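Robot Learning from Human Video
Notes for session 6: bimanual work, segment boundaries, and what the labels are for
Posted 5/22/24

Okay, so last time we got as far as the hand tracker and ran out of clock right when it was getting good. I'm picking up from there. If you missed it, borrow somebody's notes on the wrist frame, because I use it all over the place today and I'm not going to define it again.

The question for this session is a plain one. We have hours of people doing ordinary things with their hands, seen from head height, and we want a two-armed robot to learn from it. Where does one action stop and the next one start? You'd think that was a detail. It ate most of a year for us on the Dukum project, and I still change my mind about it.

1. Why boundaries matter

Our policy learns from short chunks of motion. Each chunk gets a start, an end and a line of text ("pick up the cup with the left hand"). If the start is too early, the chunk is full of the hand drifting around before the person has settled on anything, and the policy learns to drift. If it's too late, the reach is gone and the robot has no idea how to get to the object in the first place. I've watched an arm sit there twitching four inches from a mug for exactly this reason, and it is a sad thing to watch!

Lawal Yusuf, who wrote most of our labeling tool, started with a rule based on wrist speed. Wrist slows down, boundary goes there. Easy to code, and pretty decent for one hand. With two hands it falls apart, because the hands don't slow down together. One is holding while the other one moves, or they both stop and nothing has been picked up yet.

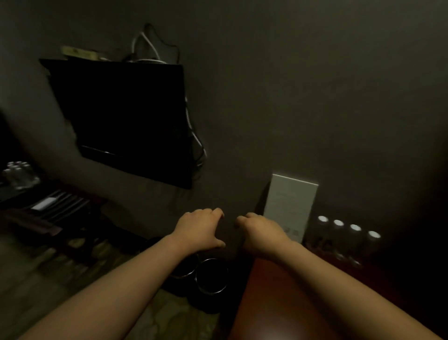
So we added a third state. Besides "contact" and "transit" each hand can now be in "ready", meaning it's open or loosely curled, near a surface, and not touching anything we can point to. Ready is allowed to last as long as it likes. It belongs to no chunk until the next contact happens, and then we reach back and give the last part of it to that chunk as the reach.

How far back? We tried a bunch of fixed lengths and settled on 59 frames as the cap. Please don't read anything deep into that number. It came out of a sweep, it beat its neighbors by a hair, and the group at Midmont would probably land somewhere else with their footage.

2. Coupled and uncoupled hands

Write this one down, it comes back in the homework. For every chunk we store a coupling flag with 3 values:

0 – one hand is working, the other is idle
1 – both hands are working, on separate objects
2 – both hands are working on the same object

Value 2 is the one people get excited about (opening jars, folding towels, carrying a tray) and there's plenty of good reading on it. Value 0 is basically the one-arm case. Value 1 gets skipped over, and I think that's a mistake, so most of the rest of today is about value 1.

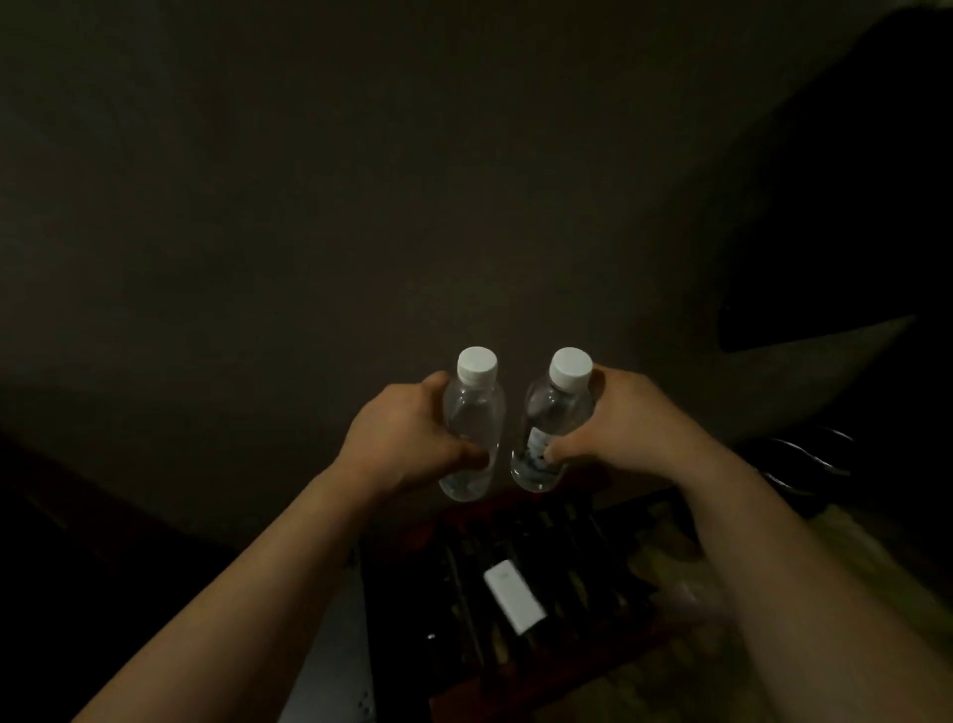
Value 1 is tricky because separate objects doesn't mean separate motions. You could split the chunk down the middle, train a left policy and a right policy, and call it a day, and that was my first plan. Behrouz Sadeghi talked me out of it on a whiteboard in ten minutes. Take the two water bottles, one upright in each hand, held side by side with the white caps nearly level and leaning in toward each other. No object joins those hands, but if you move the left wrist without asking where the right one is, you knock the bottles together. The coupling is in the space between the grips, and a pair of separate policies can't see it.

What we do now is keep both wrists in one action vector and add the left-to-right wrist transform as an extra input. It's redundant (you could work it out from the two poses) but handing it over directly helped a lot. My guess is that the network was spending effort to rebuild it every step. I haven't proved that, so treat it as a guess.

3. The result, such as it is

We ran three versions on the Volleo arms: split policies, joint policy, joint policy plus the relative transform. Same chunks, same training budget, 3 seeds each. The joint policy beat the split one on every value 1 task we had. Adding the transform helped on tasks where the grippers worked close together and did nothing at all when they were far apart, which is what you'd hope to see.

Where it still goes wrong is see-through stuff. Clear plastic and glass are rough on our contact detector. It leans on depth, and depth goes to mush on a transparent surface, so the contact label flickers on and off and you get five tiny chunks where there should be one. Lawal's patch is to look at finger shape as well: if the fingers are closed around something and stay that way, we hold the contact label through the flicker. It's a patch. Dim rooms make it worse, and a lot of people's homes are dim.

A couple of you asked about gloves. We don't have gloves in the data, so I can't tell you.

4. For next time

Read the Ajayi chapter on relative frames, up to where the proofs start – the proofs are nice but you won't need them. Then take the six clips in the shared folder and mark the boundaries by hand, both hands, all three states, plus the coupling flag for each chunk. Do it alone first. Then swap with a partner and compare before you come to class.

You're going to disagree with your partner, mostly about where ready ends. Bring the disagreements with frame numbers written down, and don't fix your file after you've talked. I want the messy version. We'll put a few up on the screen and work out how much boundary noise the policy can take, and that gets us into soft labels.

Office hours are the usual time. If the labeling tool crashes when you scrub backward, save first and scrub slower, we know about it.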